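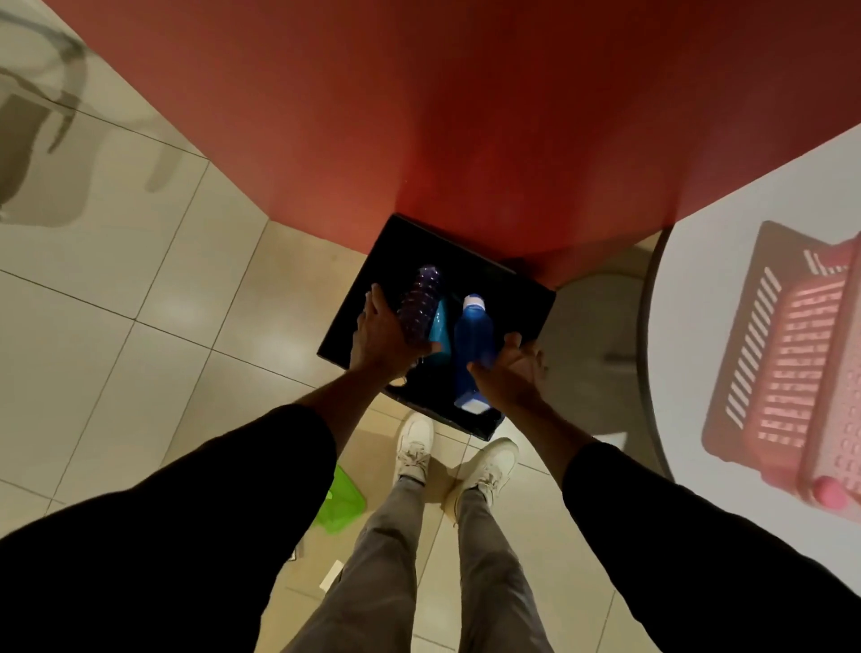
So our picking arm, which we all call Hailu, had a bad Friday, and I promised I'd tell you about it.

It was moving bottles into a box and the grip fault came up on 4 of them. It squeezed one so hard the cap popped – soap everywhere, poor Amarachi's shoes!

The safety stop did trip, bless it, but over 5 seconds late, and that's the part that bothers me. Hervé was standing well back, thank goodness.

We've pulled the plug until the stop gets looked at. Bottles go in by hand for now, and my back is letting me know. More once Asabe has been through the log.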